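シミュレーションの中では何でも掴める、はずだった

月曜の朝、学習の曲線を見てにやにやしていたら、隣の席のDennis Mutisoに「それ、評価の数字じゃないよね」と言われた。はい、学習データのほうの数字でした。コーヒーを淹れ直すところから一週間が始まる。

いまやっているのは、シミュレーションで集めた把持の軌道だけを使って方策を学習する、という話だ。社内名はGedus。由来は命名者も忘れている。台所風の天板にボウルや包丁やヘラを置き、そこに毎回違う小物を足して、Frankaのアームで取りに行かせる。軌道は全部で3,812本。集めるのは計算機なので私は寝ていただけだが、論文には「収集した」と書く。

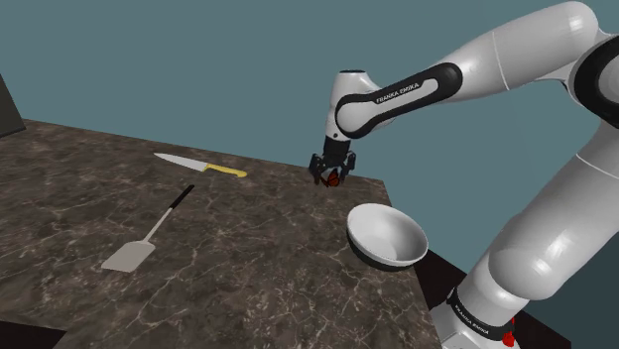

工夫らしい工夫は、手先のカメラと外からのカメラの特徴量を、別々に符号化してから混ぜるところにある。最初は素直に一枚の長いベクトルにつないでいた。すると方策は外のカメラばかり頼りにして、手先の映像をほぼ無視するようになった。試しに手先側を真っ黒に塗りつぶして評価しても成績が変わらない。高い計算代を払って、片目をつぶることを教えていたわけである。

そこで学習中に、どちらかの視点をランダムに落とすことにした。既視感のある手口で、査読者にもきっとそう言われる。ただ効くことは効く。学習に出てこない物体での把持成功率が、43%から85%に上がった。二度走らせて二度ともこのあたりに落ち着いたので、しばらく信じることにする。

問題は薄いものだ。オオカバマダラのような、翅を広げた平たい形になると、指をどこまで下ろすかで結果がまるで変わる。外のカメラからでは赤っぽい点でしかなく、高さの見当は手先側でつけるしかない。視点を落とす学習が一番効いたのもこの手の物体で、蝶を小物の一覧に入れたAdhiambo Massaweは、最初からそれを狙っていたと主張している。一覧を作った時点では「かわいいから」と言っていた記録がチャットに残っている。
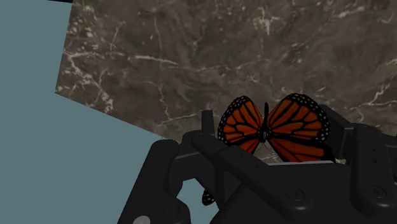 これからやること

まず視点を落とす確率をちゃんと振ってみる。今の値は私の勘で、勘の根拠は特にない。次に天板の模様を変えた評価。大理石の筋を目印に覚えていたら目も当てられないので、見るのが少し怖い。

実機はその後になる。3月の締め切りまでに間に合うかと聞かれたら、とりあえずまたコーヒーを淹れに行く。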